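Prinduso Hand: Gallery

Aug 22, 2019

Prinduso sells the Vinitz, a black multi-fingered hand that bolts to the end of an arm. The kit costs $2978 and comes with the wrist mount, cables and 20 spare screws. Samer Bitar looked after the hand while we went through our usual set of objects.

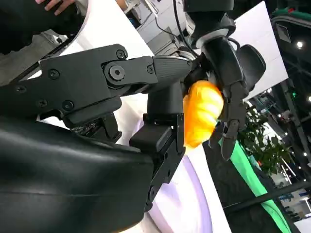 Ribbed fingertips come standard. Smooth ones are a separate order, and Lai-ching Kan at Prinduso told us they ship in December. The hand is rated for 2000 grasps between checks.

Flat, glossy things are a harder test for any hand. On the white piece, one rounded fingertip presses on the face and another touches the lower edge.

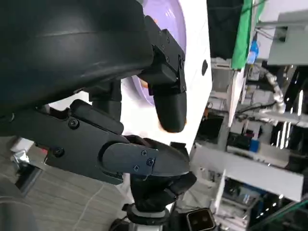 Specs and ordering

Warranty: 72 weeks
Software: Brikora, included
Sold through: Shboul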